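Search this site Enter keywords Go

Software Group Releases Updated Demonstration Pipeline

The Penodeck software group has placed version 9 of its demonstration pipeline into regular use at the Waltness site. The release changes how recordings from hand-held grippers are aligned, checked and passed on for policy training.

Under the previous version, jaw opening and gripper position were stored on separate clocks and matched afterward. Version 9 stamps both streams at capture and rejects any recording in which they drift apart. Of the 1,893 recordings submitted during the October review, 1,485 passed every check without manual correction. A further 417 had been set aside from earlier work and will be processed again under the new rules.

"The planner can only be as good as the timing it learns from," said Keisha Van Dusen, who leads the group. "We are now able to find a faulty recording on the day it is made."

Current work concerns two-handed tasks with slotted and perforated metal parts. Openings in such parts can confuse depth estimates, and the perception module now fits the outer rim of a part before it considers the surface inside.

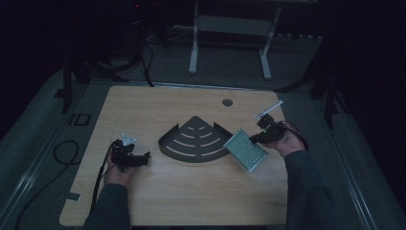
Nerea Benítez will maintain the replay tool, which allows staff to step through both grippers' paths side by side and mark the moment of each grasp. Teams at Tremblay will receive access once their storage accounts have been moved. Requests for new task labels should be sent to the group before recording begins.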